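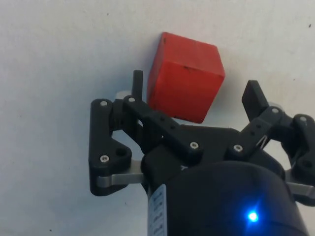
## Notebook – Gatside press preview, 2/16/25

Entry covers preparation for the press preview of *Brustus*, the historical drama in development at Randgate. Colleagues joining later should read the previous entry on costume before this one.

### Script and episode order

- The series remains at ten parts. Parts 2 and 7 have exchanged places, so the siege now falls earlier and the trial has room to follow it.
- The Trujillo chapter is to be told as a single flashback. The earlier version, divided over three parts, was found hard to follow at the read-through.
- Dates on screen are to be given by season only. The research file does not support anything more exact for the first half of the story.

### Preview reel

The reel runs to roughly 20 minutes. It opens on the river crossing and closes before the oath. Music is temporary throughout and must be marked as such on the title card.
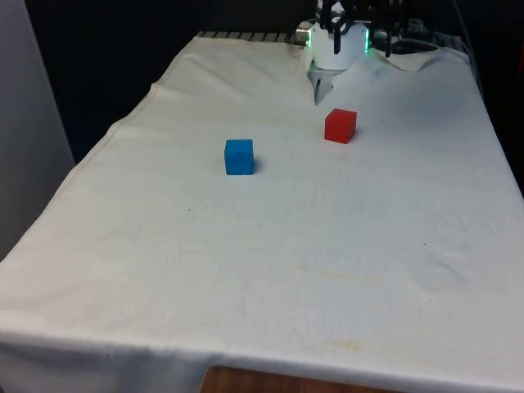
The sound mix for the crossing is still too heavy in the lower range, and two lines of dialogue are lost under the horses. A revised mix has been requested. If it does not arrive in time, the reel will be shown with subtitles for that passage only.

### Interviews

Each cast interview is limited to ten minutes. Questions on the ending are to be declined politely – the wording agreed with Randgate is in the shared folder. Writers may be asked about the sources used, and should bring the short reading list.

### Outstanding

- Confirm whether the April broadcast date may be mentioned.
- Replace the old logo on the invitation.
- Check spelling of place names in the Trujillo captions.
- Return the borrowed swords to the Gatside store and sign the book.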